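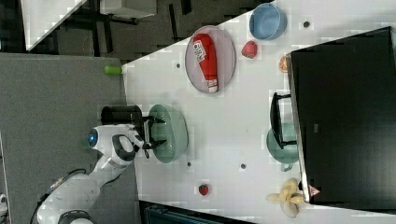

Muvarora Community Workshop
Progress report to the Varneo Fund: robot open day

It has been a busy few months since our last report, and we are very glad to be able to tell you that the open day you helped to pay for has now taken place. As you will remember, the first half of the grant went on getting the learning room ready and on training our own staff, and the second half was set aside for a public day when people from the estate and the surrounding streets could come and see a robot arm at work on ordinary household things. We held it on a Saturday in January, from ten in the morning until four, and in spite of some truly miserable weather the doors hardly stopped swinging.

We had hoped for 300 visitors. The count at the door came to 500, which includes a number of families who went home for lunch and came back again (we did try not to count them twice, but we may have slipped up here and there!). A good many of them had never been inside the building before, and quite a few told us they had walked past it for years thinking it was still the old carpet warehouse.

The main demonstration was the table-laying task, which our partners at Sokol had prepared with us over the autumn. We decided early on to keep to things that anybody would have in the kitchen – bowls, a plate, some fruit, a bottle of ketchup – and we are pleased we did. One of our worries, when we wrote the application, was that visitors would find the whole business rather remote, and a bowl is a very friendly thing to begin with. Children would call out what they wanted moved next, and grandparents who had come along only to hold the coats ended up at the front with firm opinions on where the banana ought to go.

Each demonstration lasted twenty minutes, with time for questions afterwards, and we ran nine of them through the day. We had planned six. The extra three were squeezed in after lunch when the queue reached the stairs, and we are grateful to the Sokol team, who gave up most of their tea break to make this possible.

As to how the arm got on, it was a mixed day, and we would like to give you a fair account of it. Bowls went well from the start. The gripper takes them by the rim, and once the starting position had been set there were very few drops. The strawberries were harder, being small and inclined to roll, and the ketchup bottle was the hardest of all. It was picked up cleanly in the first two sessions, and after that it slipped more often than it held. Sokol believe this was to do with the angle at which it was being put down between turns, and they are going to look into it. Oddly enough the slips did us no harm with the audience. There was a great groan every time, and an even greater cheer when it went right, and several of the best questions of the day came straight after a failure. How does it know it has missed? Could it learn to go more gently? Would it be any good for somebody with bad hands? That last one was asked in almost every session, and we would like to come back to it below.

Alongside the demonstration we had a drop-in table run by Pevetti, where visitors could try simple step-by-step instructions on paper cards and see how quickly a small muddle in the order leads to trouble. This was popular with the under-tens, although the cards ran out by two o'clock and we should have printed double.

On the money side, the day cost £2,759 in all, against a budget of £2,900. The largest single item was £1,339 for transport, setting up and insurance, and the remainder went on staff hours, printing, refreshments and a hired ramp for the side entrance. With your agreement, we would like to carry the small underspend forward to the spring sessions.

There are some things we would do differently. The room was too warm by the afternoon, and the people at the back could not see the table properly, so next time we would like a screen on the wall or a bit of raised seating. We also need a quieter hour at the start of the day. Two parents wrote to us afterwards to say their children had found the crowd too much, and they made the suggestion very kindly.

Our plans for the next period are to run four smaller evening sessions, one of them for people who find gripping and lifting difficult at home, and to invite the two nearest primary schools in for a morning each. Dates are being settled with Sokol now, and we will send them on as soon as we have them. You would be most welcome at any of these, and there will certainly be cake.

With our warmest thanks, as ever,
The team at Muvarora Community Workshop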